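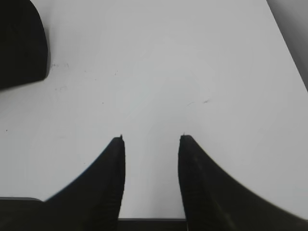
White work surface, seen from close by.

Zarkmont Household Words – data card

Summary

Zarkmont Household Words is a small collection of spoken-language notes about everyday objects in the home. It contains over 2,000 entries, written down in the town of Zustavstead and in the villages near it. Each entry gives one local word, the standard word for the same thing, and a sentence in which the speaker used it. We made it for people who study dialects, and also for teachers who want some real sentences for their lessons.

Contents

The data is in one table, saved as plain text with tabs between the columns. The file is called words.tsv and it uses UTF-8. The columns are:

id – a number that stays the same in all versions
local – the word as the speaker said it, in our simplified spelling
standard – the usual word in the written language
room – kitchen, yard, bedroom, workroom or other
sentence – the full sentence of the speaker
speaker – a code from S01 to S55
note – free text, often empty

The column "room" was added in version 3. In the older versions this information was inside the notes, and it was difficult to search for it. If you have a script made for version 2, please check the order of the columns before you run it.

How the words were collected

The 55 speakers were all adults who had lived in the area since childhood. The conversations took place in their homes, mostly on Saturday, when people had more time. We did not read them a list of questions. We asked them to tell how they cook, wash, repair and store things, and we wrote down the words which were new for us. For this reason the kitchen is very well covered and the bedroom is rather poor.

Every entry was checked by a second person who listened to the sound again. When the two persons did not agree about the spelling, both forms are given in "local" with a slash between them. There are 144 such entries. The sound itself is not part of the release, as the speakers gave permission only for the written text.

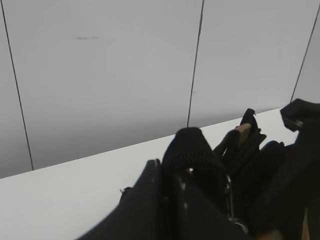

Can I use the entries in a printed dictionary?
You can, also in one that is sold, if you name the collection and the version number on the page with the sources.

Spelling

The simplified spelling follows the Mekonnen table, which is included as spelling.txt. Long vowels are written double. The soft "l" of the hill villages is written "lj", and we did not try to show the difference between the two kinds of "r" – it was too hard to hear in many of the recordings.

Known problems

Some standard words have several meanings, and the table does not separate them. "Iron" is the worst case.

Speakers S12 and S31 are from the same family, so their words are often identical. Please keep this in mind if you count how common a word is.

Words for tools in the yard may be borrowed from the Adier side of the river. We marked them in "note" only if the speaker mentioned it.

Changes in version 3

New column "room".
Double entries from version 2 removed.
Speaker codes now always have two digits.

Corrections are welcome. Please send the id of the entry together with your remark.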